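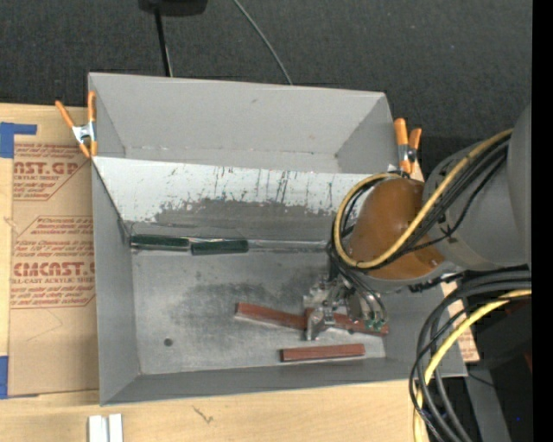

# Lareno Sayings Corpus

3 min read

Lareno is a collection of short religious teachings and origin stories, written down from spoken talks in the hill parishes above Dutport. The talks are about the first garden, the flood, the naming of animals, and what the old people believed the first families were sent to do. The collection was started by Ainhoa Vidal and is now kept by Zdenka Dimitriou.

## Contents

- `talks/` has 47 talks in plain text, one file for each talk
- `notes/` has the remarks of the transcribers
- `themes.csv` connects every talk to one or more themes
- `glossary.txt` explains local words which have no good English equivalent

Each talk is given in the original Urio dialect and in English. The English was made by Jasmina Kelmendi and checked by Ayman Geagea. Where they did not agree, both readings are kept and divided by a slash.

## Format

Files are in UTF-8. The first 3 lines of a talk are the title, the parish and the initials of the speaker. After them comes one empty line, and then the text. Verses quoted from scripture are between square brackets. Please do not correct them to match a printed Bible. The speakers quoted from memory and the differences are of interest to us.

## Themes

There are 6 themes: garden, exile, flood, tower, angels, last days. A talk can have two or more. The theme "angels" was used too freely in the first version, and Siyabonga Potgieter has reviewed it again for version 2.

## Known problems

Two talks from Iven have the same title, "The Second Tree". They are different talks by different speakers. The spelling of the dialect is not consistent, especially for long vowels. Women speakers are fewer than we wished.

## Use

You may use the texts for study, teaching and worship. For printing a complete talk, please write first to Zdenka, as a few of the families want to see the page before it is published. Do not present the teachings as the official doctrine of any church.

Version 2, November 27, 2020. The missing glossary entries for Iven will be added in May.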